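Why Does a T-Shirt Wrinkle?
By Anju Kanaujia
November 2019

Grab a T-shirt out of the clean laundry and drop it on your bed. Look at all those hills and valleys! You made a whole mountain range in one second, and you didn't even try.

So what's going on? Most T-shirts are knitted from cotton yarn, and the yarn is looped over and over, a bit like a very tiny sweater. Loops can bend and stretch, so the cloth flops any way it likes. (Paper can't do that. Try crumpling a sheet of paper and then shaking it smooth!)

Look closer still and each yarn is a twist of thin cotton fibers. Fibers are made of long, long chains called molecules, and weak little links hold the chains side by side. Water loosens those links. If a damp shirt dries in a heap, the links join up again in their new places, and the creases stay put.
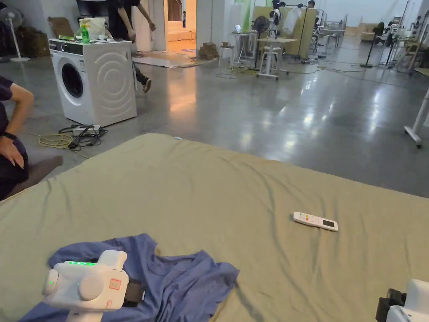

A blue T-shirt in a crumple. The fitted sheet has wrinkles too!

Folding is how we beat the heap. Here's the way my friend Savita Shukla taught me, and I love it:

Lay the shirt face down and stroke it flat with both hands, from the middle out to the sides. Fold one side in toward the middle, sleeve and all. Do the same with the other side. Now bring the bottom hem up to the collar, and fold once more if your drawer is small.

Fitted sheets are trickier, because they have stretchy elastic that pulls the edges in. Tuck one corner inside another, like putting a hat on a hat, and keep going until all four are stacked.

Now try a test. Leave one damp sock in a ball and hang its partner up overnight. Which one is smoother in the morning?

Contact us | © 2019 Plurkholm | Back to top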